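News > Around Town > Repair & Reuse

Gikgate fix-it night moves to a bigger room, and yes, they're taking desktops again

Well, I finally have some good news for everybody who has been asking me about the repair night (and there have been a lot of you, mostly in the grocery store, mostly while I'm trying to pick out a melon). The monthly fix-it night in Gikgate is moving out of the back of the Aoki hardware store and into the old Honerent showroom on the corner, starting in July. Same hours, same free coffee, a whole lot more elbow room!

If you've never gone, you bring in something broken, you sit down at a table with a person who knows more than you do, and the two of you try to get it going. Toasters, lamps, sewing machines, a bread maker that smells like burning. I've been going for a couple of years now and my own record is pretty mixed. My desk fan came home working. My waffle iron came home in a bag.

Kazuhiro Hosoda, who started the whole thing with one folding table and a coffee can full of screws, told me they just plain outgrew the hardware store. Last year people carried in 209 items, and on the busiest nights the line went past the paint counter and got mixed up with the line for the register. "I had a man waiting to buy a rake hand me his rake," he said. "I looked it over. It was a fine rake."

The new room has space for 20 tables, double what they could squeeze in before, and the part I'm most excited about is the wiring. Aoki's back room had two outlets. Two! You'd get somebody testing a space heater and every lamp in the place would go dim, and we'd all look up at the ceiling and wait. The showroom was built for selling kitchen appliances, so there are outlets along every wall and a couple in the floor too (watch your toes on the covers, they stick up a little).

It also has a real sink, a ramp at the side door, and parking that doesn't involve blocking the lumber truck. The rent is being kept low for the first year, and Curamix, the paint and glue company out by the rail yard, is paying for the work lights. I asked Kazuhiro if that meant there'd be a big banner. He said a small banner.
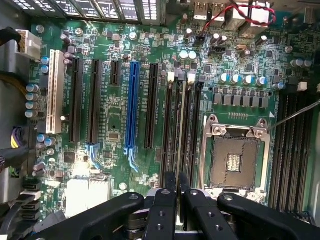 Computers are the other big change. For most of the past year the group had to turn away desktop PCs, simply for lack of table space, and now they're back on the list. Junpei Uchida is going to run that corner, and he's hoping people will dig out the older towers sitting in closets and basements. I told him I was scared to even open mine up. He said folks usually relax once the side panel is off and they see how much is just slots and plugs. I can sort of buy that. Look at a green board like this one, with its long black slots and that one bright blue slot sitting in among them, and it's a lot less mysterious than I'd built it up to be. Junpei says the white slot way over on the left is the older kind, PCI, and that plenty of people still have a card at home that needs one, so don't toss a machine on account of its age. He'll help with adding memory, swapping out a drive or cleaning out dust, and he'll also tell you straight if the thing isn't worth your money.

Please back up your files before you bring a computer in! I know, I know, I don't do it either. But they'll ask you to sign a slip that says you did, and Junpei gave me a look when I laughed.

A few other things I scribbled down while we were walking around the new place. Microwaves are still a no. So is anything with a gas line, and so are the big tube TVs, which nobody wants to carry anyway. Clothes mending is staying and gets the front window where the light is good. Bikes can come if they fit through the door without scraping it (the paint is new and Kazuhiro is already touchy about it). Each person can bring two items, and if it's quiet after the first hour you can go get a third out of the car. I have seen people jog to that car.

Repairs are free like always. You pay for parts if you need any, and there's a jar by the coffee for whatever you feel like putting in. They're trying to get together a shelf of common parts so people don't have to wait a month for a lamp switch, and if you've got a box of cords and knobs you keep meaning to sort, they'd love it. I've got at least one box like that and my husband says I've got more than that.

They could also use a few more fixers, especially anyone handy with sewing machines. Right now there's only one person who'll touch them and she'd like to eat a sandwich once in a while. You don't have to be a pro and you don't have to come every month. You'll get paired up with somebody for your first night so you aren't left alone with a blender and an angry owner.

There's one more night at the old spot this month, and it sounds like it's going to be part repair night and part moving day. Kazuhiro wants to get the tables, the tool cabinets and 40 folding chairs over to the showroom that same evening, so if you've got a pickup and a decent back, stay until the end. There will be pizza. I'm bringing the waffle iron back for a second opinion, and I'll carry a chair or two while I'm there.

Sign-up sheets for both nights are on the counter at Aoki, next to the key machine. Walk-ins are fine too, you just might sit a while. If you're bringing a desktop, write "tower" next to your name so Junpei can plan his tables, and leave the monitor and keyboard at home. He's got spares.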